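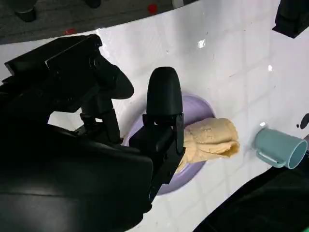 Kjærgaard Evening Writers' Club / Members' Pages

So my cousin asked me last July why I still keep a paper address book, and I've been arguing with her in my head ever since. She has everything on her phone (don't we all), and she thinks mine is a cute old habit, like saving buttons. Fine. But I think she's wrong and I want to say why!

First off, mine has 198 names in it, and a good number of them I haven't spoken to in years. On a phone you just search for whoever you want and never bump into anybody else. In a book you go looking for the plumber and there's Peggy from the old street, right on the same page, with three addresses crossed out above the one she's at now. I've called people purely on account of that. One call went on till 10 at night and my tea went cold twice.

And the crossings-out, I love those. My phone would tidy all that away. It shows where a person lives and forgets they ever lived over the bakery on Prisard Street, with the stairs that nearly killed us carrying the sofa up. I'd like to keep the stairs, thank you.

Sólveig Bjarnason read an early go at this piece and told me I was being sentimental, and that if I left the book on a bus I'd be sunk. She has a point there. I did leave it on the Nidier bus once, and I felt sick for 18 hours until the depot called me back. I've since copied out the family pages and put them in the kitchen drawer, so that's something.

But a phone gets lost too, and a phone number for my aunt in my mother's handwriting isn't something I can download again. She wrote her sevens with a little bar through them. I still dial from that page even though I know the number by heart.

My cousin is under M, by the way, in pencil, because she moves so much.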